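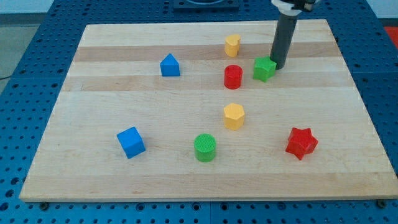
21 Mar 2018

I spent most of the winter on pushing, and I finally have a result I'm willing to write down.

The setup is simple. The arm has no fingers, just a gray tube pointing straight down. You type something like "move the red star next to the blue cube" and the policy has to get it done by shoving blocks across the board. There are eight blocks, two of each color.

Takeshi Kawaguchi and I collected 3146 demonstrations by hand. Tímea Dobos wrote the labels afterward, watching each clip and typing what she saw. We had tried it the other way in August, giving the operator a sentence first, and the motions came out stiff and a lot alike. Labeling afterward gave us messier data and a better policy.

The change that mattered most was small. We used to predict one action per camera image. Now we predict 6 and carry out the first few before looking again. The tube stopped dithering at the edge of a block, and pushes that used to stall halfway mostly finish. I tried a chunk of 13 too, and it overshot badly on anything that rolls or spins.

Stars are still the worst. Push one on a point and it turns instead of sliding, and the policy doesn't seem to plan for that. It corrects after the fact, which takes nearly twice as many steps as the same move with a cube.

Carol Birkett wants to see the test repeated with the colors swapped in the instructions, to check that it's reading the shape word at all. I think it is, but I haven't measured it. That run is next, and then I'll clean up the Timon code so other people can use it.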